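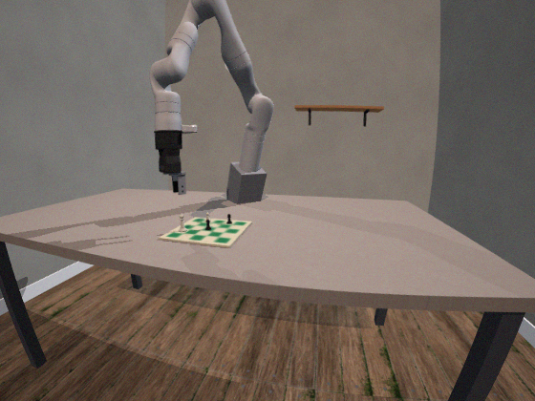

2 min read

So I've gone back to chess, at 40, after a gap so long that I'd forgotten which way round the king and queen go (queen on her own colour, I had to look it up). It started in December when the library in Wurncombe put a poster up for a drop-in night, and I thought, well, it's warm and it's free.

I lost every game. I lost one in so few moves that the man opposite asked if I'd like to have it again, which was kind of him! But I came home buzzing and dug out my old book of openings, and I've been reading it in the bath ever since.

My trouble is that I play much too fast. I see a nice move, my hand's already out, and then there goes my bishop. Somebody at the club told me to sit on my hands until I'd found a second move to compare it with. I feel daft doing it but I did win 2 games last week, one of them with a proper rook ending and everything.

I've also been doing puzzles over breakfast, 3 a day, mostly mates in two. The toast goes cold. Knights are still a mystery to me – I can never see where they'll be in a couple of hops, and I always seem to leave a fork wide open.

There's a friendly against Ellard next month and I've put my name down for bottom board. I'll let you know how it goes, unless it's awful.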